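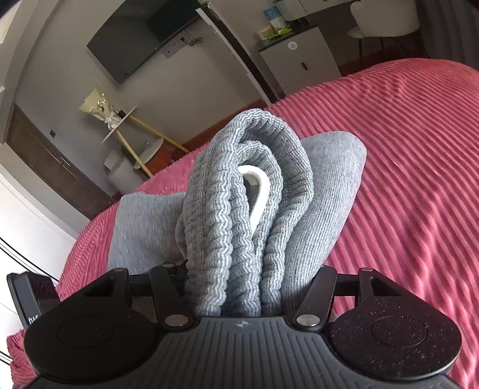
Chapter 7
Glazes and the Everyday Table

By now you have wedged, thrown and trimmed a fair number of pots, and if your shelves look anything like mine did at this stage, they are crowded with bisque-fired mugs and plates waiting for a coat of something. Glaze is where a good many students get nervous, and I understand why. You have spent weeks on the shape of a thing, and now you are asked to dip it in a bucket of what looks like thin mud and trust the kiln with the rest!

I learned glazing from Réka Kiss at the Sárközi workshop, where there were 17 buckets along one wall and a notebook hanging from a nail beside them. Every batch went into that notebook - the weights, the water, the firing, and what people thought of it afterward (some of the remarks were not kind). Her plain white was batch 129, and I still mix something very close to it for dinner plates.

A glaze is, at heart, a thin layer of glass that has been persuaded to stick to clay. Silica makes the glass, a flux helps it melt at a temperature your kiln can reach, and alumina keeps it stiff enough to stay on the wall of the pot while it is molten. Change the balance among these and you change nearly everything you care about at the table: the shine, the feel under a fork, and how the surface stands up to years of coffee and lemon juice.

We will begin with clear and white glazes, since faults are easy to read on them, and then move on to color. The later sections look closely at fit, meaning how well the glaze and the clay body agree with each other as they cool. A glaze that shrinks more than the clay will craze into a web of fine cracks, and one that shrinks less may flake away at the rims and handles. Lawal Ezeani's long series of test tiles from Fleton is reproduced in that part of the chapter, and I would ask you to spend an unhurried hour with it.

Before you start, have these ready:

Bisque-fired test tiles from the clay you normally use
A fine sieve and two clean buckets
A scale that reads in grams
A well-fitting dust mask
A notebook you don't mind getting dirty

7.1 What Happens in the Bucket

Dry glaze materials don't dissolve in water, for the most part. They hang in it, and left alone they sink to the bottom and pack down hard, so stir well before every dip and again whenever you stop to talk to someone.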